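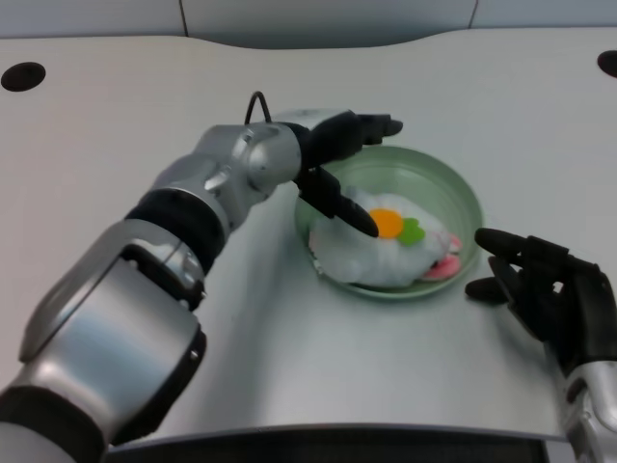 Hallside Playroom Group
Minutes, January 4, 2018
Written up by Jamie Tapley

Here: Nabil Qaisi (chair), Rima Harb, Mireille Hattar, Issa Sayegh, and me with the laptop. We started late on account of the heater, which needed two tries and a kick from Issa. Happy New Year to everybody who's reading this at home!

Last minutes
Read and okayed. Mireille asked me to fix one line from August, where I wrote that she "hated" the new rug. She says she only disliked it. Fixed.

Pretend food
This took up most of the evening, and I'm glad we finally did it, as the food bins have been a mess since before I joined. Rima had gone through all three of them over the break and made a list. We own 226 pieces of play food (I'd have guessed half that), and 89 of them are plain wooden slices that belong to sets we no longer have in full. She wants those out. Nabil was a little sad about the bread slices, so we went back and forth on it for a while, and ended up keeping the bread and giving the rest to the Zorkar thrift shop, who have already told Rima they'll take them.

The soft food stays, all of it. We talked about the plush fried egg for longer than I would like to admit in writing. Mireille's view is that it's the best thing in the room, the white is so fluffy and the orange yolk is big and flat enough that even the tiniest kids know right away what they've been served. Issa's view is that fluffy things get grubby. They're both right, so the egg gets hand washed on the first Friday of the month and dried flat on a towel, and Issa has said he'll do the first round himself. I'm holding him to it.

Rima also suggested that we stop tipping food loose onto the shelf and put out made-up dishes, so kids walk in and find a meal already waiting. She'd like the egg in the shallow mint green bowl, with the little green leaf piece next to it and something pink on the side for color. I love this. The egg pretty much fills that bowl anyway, and the bright colors look great against the white table. Nabil asked if a fried egg shouldn't go on a plate. Discussion followed. It's going in the bowl.

Agreed: Rima sets out four dishes each opening morning and puts a card by the table asking families to put the food back in a bowl when they're done.

Bowls
We're short. Mireille would like more of the shallow kind with the rim that flares out a bit, as they're easy for little hands to get hold of. The Zernetine catalog has some that look close, but the green is darker and she doesn't want to order until she's held one. She'll ask them for a sample. I said I'd check the cupboard behind the coats first, because I'm sure I saw a stack in there when we were looking for the extension cord.

The white table
Nabil wanted to know whether we should cover it. We had the oilcloth on last year and the kids kept pulling it, bowls and all, so no. Issa would like everyone to please quit using the scrubby side of the sponge on the top. Soft cloth, a little dish soap, wipe it off after. That goes for me too, apparently.

Money
We have $606 in the playroom account and nothing outstanding. Nabil paid for the last batch of storage tubs out of pocket and finally brought the receipt, so he gets paid back this week. Bowls can come out of what's left, as long as Mireille stays under fifty dollars.

Other stuff
Mireille's cousin has offered us a play stove. We said yes please, if it fits through the side door. Issa will measure the door, and the cousin will measure the stove.
Rima is looking for the lid to the tall tub. If you took it home with a casserole under it, please bring it back.
The sign-in sheets are running low. I'll print more.

Who's doing what
Rima: thrift shop drop-off, dishes, the card
Mireille: bowl sample, talk to her cousin
Issa: egg washing, door
Nabil: hand me that receipt
Jamie: coat cupboard, sign-in sheets

We wrapped up at ten to nine. Next meeting is the first Thursday of next month, same room, and Nabil is bringing the snacks.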